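4.2 Towel folding on the bench task set

Of the 3 task groups in the Kustska set, cloth handling gave the widest spread between human and machine results. The other two, container sorting and lid closing, are covered in Sections 4.1 and 4.3. This section reports the folding trials run on the Flarkden policy and compares them with the manual baseline.

The task starts from a crumpled towel placed near the middle of a table. The goal state is a rectangle in quarters, with all four corners within a fixed tolerance of one another. A trial is scored as complete, partial or failed. Partial means that the first fold was made and held but the second was not. No credit is given for flattening alone, although flattening takes up most of the time in nearly every trial.

The manual baseline was collected with hand-held grippers in place of bare hands. A person folding a towel with ten fingers pinches an edge, slides along it to find the corner, and smooths the surface with a flat palm. A two-gripper system has none of these options in the same form. Holding the person to a comparable end effector removes most of this advantage and leaves the question of interest, namely how much of the remaining gap is due to perception and planning. Operators were given a short practice period and no instruction on how to fold.
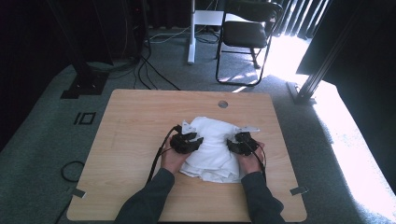

The opening grasp decides much of what follows. When both grippers close on the interior of the bunch, lifting brings up a mass of cloth with no free edge, and the towel has to be set down and grasped again. When at least one gripper closes on an edge, the cloth usually opens under its own weight. Operators learned this quickly. By the end of practice most of them lifted the cloth once, let it hang, and chose the second grasp from the hanging shape. The Flarkden policy was trained on these same demonstrations but reproduced the behavior only in part. It lifted, but it often chose the second grasp before the cloth had stopped moving.

We ran 110 trials with the policy and 193 with operators. The counts differ since operator sessions were also used to collect training data, and trials used for training were left out of the policy's test conditions but kept in the baseline. Towels were of 2 sizes. The smaller size was easier for the policy and made little difference to the operators, who tended to finish both in much the same way.

Three kinds of failure account for most of the policy's lost trials. The first is a grasp on two layers taken for one, which gives a fold that looks correct from overhead and comes apart on release. The second is drift: the towel moves toward the table edge over several regrasps until part of it hangs off and drags the rest. The third is a stall, in which the policy alternates between two nearly equal grasps without lifting. Operators showed the first failure too, though they noticed it and corrected it within the trial. We did not see a stall in any operator trial.

Lighting was not controlled. An earlier version of the set, run at Kotby in December, used closed blinds and fixed lamps, and policies tuned there lost accuracy when moved to a room with daylight. White cloth is the harder case - creases carry most of the shape information and they fade under strong side light. We kept the daylight condition because a home or a small laundry would have it.

The Tang controller, used as a second comparison, follows scripted motions after a learned corner detector. It does well once the towel is flat and poorly before that. Its failures come almost entirely in the first phase, while those of the Flarkden policy are divided between the two. Combining them is an obvious step and was not tried in this work.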